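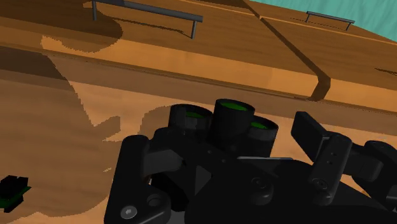
Gripper over the worktop in the simulation, drawer handles behind

Home Lists Archive Threads Search Log in

We use cookies to remember your settings. Accept / Manage

Subject: Re: the arm at Humton, and what happens to the bench
From: Nilton Huaranga

Hi all,

Sorry for the slow answer, I've been on earlies and by the time I'm home my brain is soup. I'm replying to Bouzid's message from the union side of the list, because I think a few people at the other sites have the same worries and I'd sooner say it all in one go. The bit I'm answering:

> We keep hearing "only the boring jobs" and then the boring jobs
> turn out to be somebody's whole shift. At Davska they said the same
> about labelling. Can one of you at Humton tell us plainly what the
> thing is going to do, who's on it, and whether the 19 on returns
> are still going to be 19 by January? Also my lot want to know if
> they'll be expected to learn programming. Two of them have already
> told me they won't.
> Bouzid

Fair questions! Plainly, then. The job is clearing and sorting display models that come back from the shops. You all know the returns bench: unwrap, look it over, move it to the right side, next one. We get 300 on a quiet day and 1000 after the holidays, and my wrists can tell you which is which. The plan is for an arm to do the lifting and placing, and for us to do the looking over, plus anything broken or odd.

So far it's all on the screen. Arketti's people (they're doing the setup) run everything in a simulated room first, and four of us from the bench sit in with them in the afternoons. I thought I'd be bored stiff. I wasn't, mostly because they kept asking us things, like where you'd hold a model with thin wings, and we all had opinions. Loud ones.
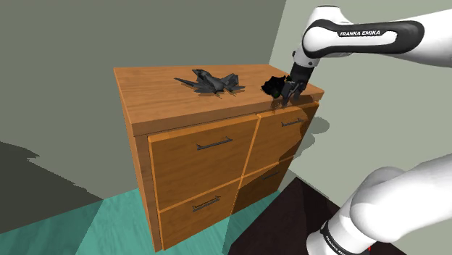 4 min read

The room is nothing like Humton, by the way, so don't go looking for the tea point. It's a wooden cabinet with drawers and a white arm next to it, with FRANKA EMIKA written on the side, and a dark grey fighter jet sitting on top. I've handled more of those jets than I care to remember. They're horrible to pick up, all points, and the fins catch on everything. When I saw one on the screen I said straight out that if they could do that one they could do the rest, and the lad from Arketti wrote it down, so now I suppose it's a rule.

What I've noticed about my own day is that I talk a lot more. On the bench you can go till lunch with your earphones in. In the sessions you're forever saying "no, not there, it'll tip" and then having to explain how you know it'll tip, which is surprisingly hard when you've only ever done it with your hands. Some people love that. One of ours hated it and went back to the bench after the first week, and that was fine, she wasn't pushed.

The other side of it is that the bench is a person short whenever one of us is upstairs, and I don't think that's been sorted out properly. I've raised it twice. If your site is next, get cover agreed BEFORE the sessions start, in writing, and get the sessions counted as normal hours. Ours are now, but they weren't to begin with and it took some shouting.
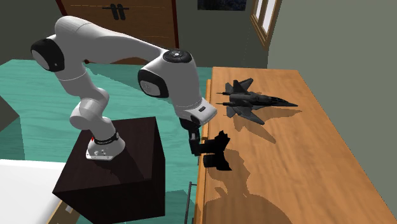
What I'd say to Bouzid's lot

Programming: no. I can't program the telly. What we do is watch the arm try something and say what's wrong with it, and someone else types.

Numbers: we've been told the 19 stay as they are, but it was said in a meeting and I haven't got it on paper. I've asked for it on paper. Until it turns up I'd treat it the way you'd treat anything said in a meeting.

Speed: no idea yet, and I'm wary of anybody who gives you a figure. Watching an arm reach over a worktop on a screen doesn't tell you what it'll do with a crate of half-squashed boxes and tape stuck to everything. I want to see it on our own bench first, with our own rubbish coming down the line.

Can somebody from Davska tell us how the labelling change ended up? Did people move to other jobs, or did they just not replace leavers? I've heard both. Reply to the list please, my work inbox is a disgrace.

Cheers,
Nilton
Returns, Humton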